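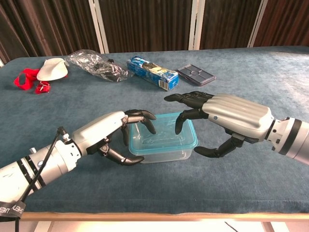

What's the accepted rule for who may reach into a two-arm cell while the drives are on? Our written procedure says no one, ever. Our actual procedure is that everyone does it, quickly, with a guilty face. The usual job is handling thin plastic food containers with both hands at once, and when one sits crooked under the fingers it is very tempting to just nudge it. I also need a rule for clutter. At the moment the back of the table holds a computer mouse, a red strap and a crumpled plastic bag, and our safety sheet has no opinion on any of them. We're a shop of 12 people in Nurnness, so please don't tell me to hire a department.
Halima Nyaga
Friday, March 30, 2018

Solveig Magnusson
Start with your own risk assessment, and read ISO 10218 before you write it. Then make the rule short enough to be followed. Ours is:
Stop the arms with the protective stop. Confirm both have stopped, left and right, out loud. Reach in, fix the part, get out. Reset from outside the cell, with your eyes on the table.
People skip the second line. With two arms it's easy to watch the one that annoys you and forget the other. If stopping takes 15 seconds and a restart takes ten minutes, people will cheat, so fix the restart first. We did that in December and the guilty faces mostly went away.
For clutter, mark the reach of both arms on the table cover with tape. Anything inside the tape is on the job sheet or it goes in a drawer. Straps and loose bags go first - fingers catch them.

Igor Wasilewska
just use common sense, never had a problem in 230 shifts

Kipchumba Rugemalira
Igor's method is popular and very cheap to document. I'd go with Solveig's, plus one thing: name a single person per shift who may reset. At Odoi we had three, and each assumed the other two were looking. Also check that your stop button can be hit from where people really stand. Ours was behind the door.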